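March, cable notebook, entry for the bench room

Started 9:40, after the radiators stopped knocking.

The question was whether the new sorting rule is worth keeping. The rule, as handed down from the Truvico side: every loose cable gets coiled, tied and put in a bin by type, and the bin gets a label. Fine on paper. I have seen three sorting rules come through this room and every one of them lasted until the first week somebody was in a hurry. I said so at the time and I am writing it down again here so that I can be smug or embarrassed later.

The old inventory sheet says we own 536 cables. I don't believe it. The number was typed in once and carried forward, and I know for a fact that a whole drawer was thrown out when the Gesano job wrapped up. It also counts adapters as cables on one page and leaves them out on the next. I am not going to recount. That is somebody else's week.

What I wanted to check this morning is smaller:

Does coiling by hand hold up, or do we need the wrap boards that Uvent keeps trying to sell us?
Does a clear bin beat a colored one?
Is color any use as a label?

Bench first. Off-white leads for the most part, with a green bundle in with them. I asked for a teal bin and a clear one to be put out so both could be compared on the same work.

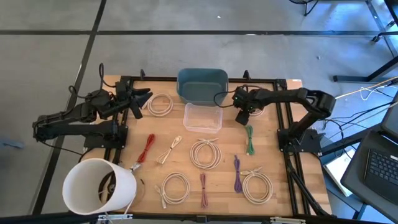 Bench, both bins still empty. Off-white coils and the green bundle.

Notes on coiling. The off-white leads are stiff and they have a memory. If they have lived in a tight coil they want to go back into a tight coil, and if you try to open them to a bigger loop they spring into a figure eight. The advice on the Uvent leaflet is to coil everything to the same diameter. I tried that last month with a dinner plate as the gauge and ended up with half of them looking neat and the other half fighting the tie. My view now is that each cable should be coiled to the size it wants, and the bin chosen after. This goes against the rule, which has the bin size fixed first. I would like to hear the argument for doing it that way around, because so far all I have been given is the leaflet.

Over-under or plain wrap? Everyone here who has done stage work swears by over-under. I do it too, from habit. I have never seen any proof that it matters on a lead this short. On the long ones, yes, you can throw them out across the floor and they land without a twist. On something that only goes from a bench to a wall socket I think it's mostly a way of telling people where you used to work.

Ties. We have the following in the drawer:

Black zip ties. Strong, cheap, single use. You need cutters to get them off, and sooner or later somebody nicks the jacket. I found two leads in the scrap box with exactly that kind of cut.
Hook and loop straps. Better in every way except that they walk off. We bought 40 in the fall and I could find 4 of them in the drawer today. I assume the rest are on cables in other rooms, but I haven't gone looking.
Twist wire. Should be banned. Goes through soft insulation if you lean on it.
Tape. Leaves gum. See twist wire.

The ends are the part the rule says nothing about. A coil can be perfectly round and still be a nuisance if the connectors hang loose, because they hook into the next coil in the bin and you pull out three when you wanted one. On the center coil on the bench the tied ends sit up along the top, and I would call that a pass. The one at lower left has its connector ends sticking out and hanging down, and that is the one that will snag. Same type of cable as far as I can tell by eye, but a completely different result once it goes in with others. If we keep one line of the rule it should be about ends.

Tried it with the scrap leads from under the sink so as not to disturb the bench. Dropped a handful in a spare box, shook it, pulled one out. With ends tucked, it came out alone most times. With ends loose, it came out with friends every time. I didn't keep a tally, and shaking a box is a poor stand-in for six months of people rummaging, so I'm not going to call it a result. It does fit what I have been complaining about for years, and that is a reason for me to trust it less.

Break. Coffee machine wants descaling again.

Second part, the bins and the color question. The Sriwong people color code everything and they are very pleased with it. Each color is a job: one for audio, one for network and so on. They showed us their wall when we visited and it did look good. I asked what happens when a cable of the wrong color gets bought because the right one was out of stock, and I got a long answer about ordering early.
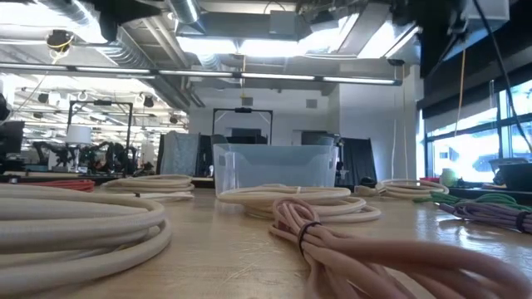

My own trouble with color coding is that it only works if the common thing has a color too. If most of what you own is the same pale shade, the code tells you about the handful of odd ones and leaves you alone with the rest. Look along the long table: the red-orange, the green, the purple and the pink bundle can each be picked out from the door, and then there are the cream coils, which could be anything until you have the connector in your hand. One of those is much thicker than its neighbors, in braided sleeving, and that helps more than color does. So thickness and connector first, color as a bonus. I would go along with a colored strap on a cream cable, which costs next to nothing and survives a bad purchase order. The straps would have to stop walking off first.

Clear bin against teal bin. I came in expecting to prefer the clear one and I still do, but by less. You can see that there is something in it without pulling it down from the shelf. What you can't always see is which something. The translucent ones blur the contents, and our shelf is above eye level for most of us, so you are looking at the underside of a pile. A solid bin with a big honest label might do just as well. The label has to be true, though, and labels in this building have a poor record. There is a bin in the hall that has said BATTERIES for as long as I have worked here and it is full of cable clips.

Size is a bigger worry than color. The smaller clear container is the one the rule names for power leads. I don't think it takes many coils before you are pressing them down with your palm, and once you press, the coils go oval and the ties slide. The bigger bins waste shelf. The shelf is roughly 300 centimeters long if you count the part behind the door, and I don't count the part behind the door.

On cost, for whoever reads this before the order goes in: I would not buy the wrap boards. They are a nice object. They solve the problem of what shape a coil should be, and we don't have that problem. They add a slab of plastic to every cable, so the bins fill up faster, and then we would need more bins, which Uvent also sells.

Things I am not sure about:

Whether hanging beats bins altogether. The rack on the back wall holds the long leads and I have never had a tangle off it. But it only takes so much weight, and whoever put the screws in used the short ones.

Whether sunlight matters. The room with the tall windows gets strong light in the daytime and I have been told that it yellows pale jackets. It may be true. Our cream ones were cream when they arrived, so I can't tell, and I have no untouched one to hold beside them. Might put one in a drawer and look again in the fall.

Whether anyone but me will tuck the ends.

To do:

Rewrite the rule so it starts with ends, then tie, then bin.
Ask around for the missing straps before buying more.
Move the cutters into the same drawer as the zip ties.
Relabel the BATTERIES bin, or fill it with batteries.
Cross out 536 on the inventory sheet and write "unknown."
Longer screws for the back rack.

Stopped 12:15. Scrap leads are back under the sink, coiled, ends tucked.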